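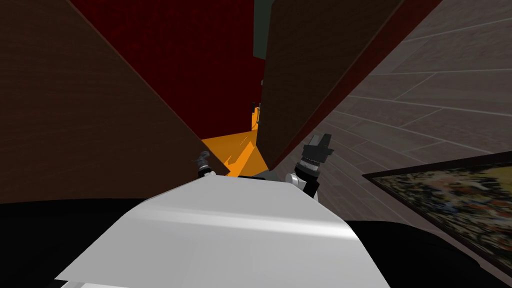 Yolandi Mofokeng thinks I should leave the door on its hinges, sand whatever I can reach and see how it behaves through a damp week, and I'd love for her to be right, but I have my doubts and would like to hear from a few more people before I do something I can't undo.

Posted Thursday, 9:40 p.m. by plarkcombe_porch

So here is my situation, and I apologize in advance for the length of it. We have a small house in Plarkcombe (1,156 square feet, every one of them crooked) and over the spring we finally had the hall floor redone. The old vinyl came up, a layer of backer board went down, then thinset, then tile. I love it. My feet love it. What I did not think through, even for a minute, is that the finished floor now sits higher than it used to, and the door at the end of the hall was already a close fit.

It closes. It will open most of the way, and then the bottom corner on the handle side starts to drag and makes a noise I can feel in my teeth. I've been lifting up on the handle to get it past the bad spot, which my father always told us kids not to do, and now the handle has a little droop to it when you let go. It used to spring right back.

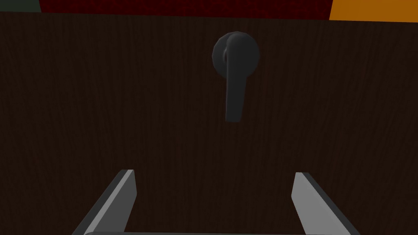
I've had two quotes. A very nice man from Burken wants $566 to hang a new door, and he was honest enough to say he'd have to trim the new one too. Someone else offered to cut this one down for $200, which sounds fair to me, but he can't come until August and we have my in-laws staying well before then. My husband says we own a saw and two sawhorses and should be ashamed of ourselves. He may have a point!

What I'd like to know is how much to take off, whether a person with ordinary skills can cut a door without chewing up the face of it, and if the handle is ruined or just tired. It's a solid wood door as far as I can tell. It is certainly heavy. Thank you all, you were so kind when I wrote in about the gutters.

siledstead_sam

Oh, I have been exactly where you are, and I'm going to gently disagree with Yolandi, though I see where she's coming from. Sanding in place works when a door is swollen and rubbing a little at the side. When the floor has come up, the floor has come up, and you'll be on your knees with a sanding block until Christmas.

Before you cut anything, though, please tighten the hinges. Open the door, take hold of it by the edge and lift. If you see the top hinge move at all, that's part of your trouble. A sagging top hinge drops the handle-side corner, and that's the very corner you're complaining about. Take out one of the short screws in the top hinge, the one nearest the middle of the jamb, and put in a 3-inch screw that reaches the framing behind. Snug it up slowly and stop when the gap along the top of the door looks even. I did this on our back bedroom in Siledstead and ended up cutting off far less than I'd marked. I kept the pencil line on that door for years as a lesson to myself.

If it still drags after that, get somebody to help you lift it off. Tap the hinge pins out from the bottom one first, then the top, and have your helper holding the door when the last pin comes out -- a heavy door goes over quicker than you'd think.

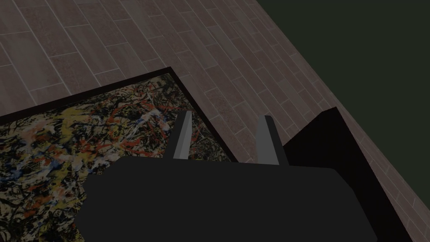 How much clearance should a door have over tile?

Three eighths of an inch is comfortable for an inside door with no rug. If you plan on a runner in the hall, measure with the runner down and go from there.

Measure in several spots along the swing, too, and go by the highest one. My tile looked flat as a pond and still had a rise in it partway through the arc. I cut mine to suit the spot where the door sits closed, hung it back up feeling very pleased with myself, and had to take it down again before supper.

mrs_tuppence_b

Sam has covered the hinges nicely so I'll stick to the cutting, which is the part people get nervous over. An ordinary circular saw with a fine-tooth blade will do it. Lay the door across the sawhorses on an old blanket. Put painter's tape over the line on both faces and draw your line again on top of the tape, then run a sharp utility knife along it against a metal straightedge, three or four good firm passes. The knife cut is what keeps the grain from splintering, and the tape is mostly there so the saw's base doesn't scuff your finish. Put the good side face down. Clamp a straight board to the door for the saw to ride against, and do measure the distance from the blade to the edge of the saw base yourself. Don't trust the number printed on it.

Check the thickness of the bottom rail before you take off more than a sliver, in case the door turns out to be hollow after all. Hollow ones have a strip of solid wood along the bottom, and if you cut through it you'll have to glue it back in. It isn't the end of the world, but it will use up your Saturday.

Then seal the cut! Everybody skips this. Two coats of whatever finish you have in the garage, brushed right into the end grain. An unsealed bottom edge drinks up mop water and you'll be back here asking why it's rubbing again.

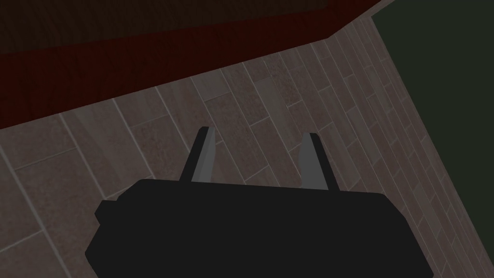

The tile floor.

As for your poor handle, I'd say tired. Most levers have a return spring inside, and it gets weak when people use the lever to haul the door upward (your father was a sensible man). Take out the two screws, pull the halves apart and see if the spring has slipped off its post. Sometimes you can just hook it back on. If it's broken, take the whole thing down to Manolakis and ask at the counter, they keep a drawer of odd springs and they matched one for my sister's pantry. Do this while the door is off and lying flat, it's so much easier on the back.

burlap_and_twine

I'd just wait for the $200 guy and prop the door open till August.

plarkcombe_porch

Thank you, thank you. The top hinge does move! Not a lot, but I can see it go when my husband lifts. We're getting a long screw tomorrow and I've written everything else down on the back of the Burken estimate. Mrs. T, would you use the same finish on the bottom if what I have left over is deck stain, or is that asking for trouble?

mrs_tuppence_b

I'd save the deck stain for the deck and buy the smallest can of clear polyurethane they sell. Let the first coat dry overnight before you put the second one on.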